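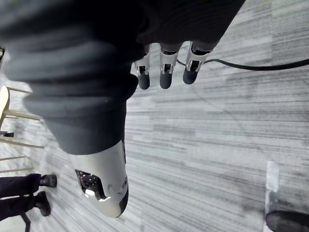

Dear list, I am writing again about the sleeve length in the Wemow pullover, which I promised to do when my second sleeve was finished. The pattern gives one length for all sizes, and I think this is the root of our whole discussion. A sleeve that is too long does not hang, it piles up. In the photo the dark gray sleeve lies in thick soft folds, one above another, and the crests are light while the creases go into deep shadow. With a dark color you mostly see this difference of light and shadow, and much less the stitches. So if you put three evenings of work in a fine rib, please consider where the folds will sit before you decide on the length.

My numbers, for those who asked. I worked 113 rows from the underarm to the start of the cuff. The yarn is the Tveit in the 50 gram ball, 123 meters to the ball, and I used the needle that the label recommends for the body and one size smaller for the cuff. My gauge after washing was a little wider than before washing, and the length grew too. The first sleeve I measured dry and unwashed on the table, and it was correct to the row. Then I washed it and it came down over my knuckles. I was quite sad for one evening.

For the second sleeve I made what I should have made from the beginning: I washed the swatch, hung it on the rail with two clothespins at the bottom, and measured it the next day. The result told me to leave out nine rows. I left out eight, as the cable on the shoulder pulls up a bit when you sit.

I also compared with the older version of the pattern, the one that was sold in the shop in Mellitz. The decreases are not in the same places. In the old version they are close together near the elbow and then you knit straight for a long time. In the new one they are spread evenly down to the wrist. I prefer the old one for a person with strong forearms, but the new one gives a cleaner line if the arm is thin. If you have only the new version, you can move the last four decreases up and nothing else needs to change.
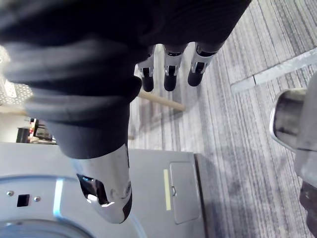

The cuff is the second question, and there I have changed my opinion. In my message before the holidays I wrote that one by one rib is always enough. It is not enough if the fabric above it is heavy. A thick knit comes down to the wrist with all its weight, and then it bunches across the back of the hand like the charcoal fabric here, where you can see the lighter gray along the creases. Some people like this look and wear it on purpose, and I have nothing against it at the bus stop. In the kitchen it is a nuisance. For me the cuff must hold the sleeve where I push it, so now I do two by two rib, with the smaller needle, and I bind off with the sewn method. It takes long. My sewn bind-off still has one loose corner at the end of the round, and I would be grateful if someone could write how to close it nicely.

A word on elastic thread. The Fevero thread was mentioned two times on this list as a solution for tired cuffs. I tried it in an old cardigan, four rounds on the wrong side. It holds well, but after some months of wearing, the thread had begun to come out at the joining point, and I had to pull it all out and start again - this is not difficult but it is boring. If you use it, leave a long tail and weave it in both directions.

I copy below the earlier message that I am answering, so that new members can follow. 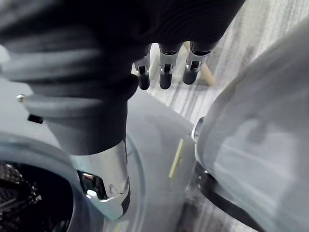
Earlier message to the list, January 1, 2026:

Hello all. I have a question on the Wemow sleeves. I have knitted both at the same time on one long needle, and they are the same, so at least that is good. But they are too long by the width of my palm. Do I have to rip from the cuff up, or can I cut above the cuff, take out the extra rows and graft it together again? The yarn is already washed once. Also, does the rib stay elastic after grafting? My aunt says no. I would like to wear it in February when we travel, so I don't want to knit both again from the elbow.

So, to the question itself. Yes, you can cut and graft, and in plain stockinette you will not find the place afterwards. Do it above the cuff, never in the rib. Your aunt is right in so far that a graft in the rib shifts the columns by half a stitch, and it stretches less at this line. Put a thin needle through one whole round on each side before you cut anything, and count the stitches on both needles. They must be equal. If there is a decrease in the part you take out, the numbers will differ, and then it is less trouble to rip down from the cut and knit the cuff new.

The washed yarn is no problem. Wind it in a skein, wet it, let it hang until it is straight, and use it for the cuff.

Please write to the list how wide your palm is in rows, then I can tell you which decreases are touched.

With kind regards from Mellitz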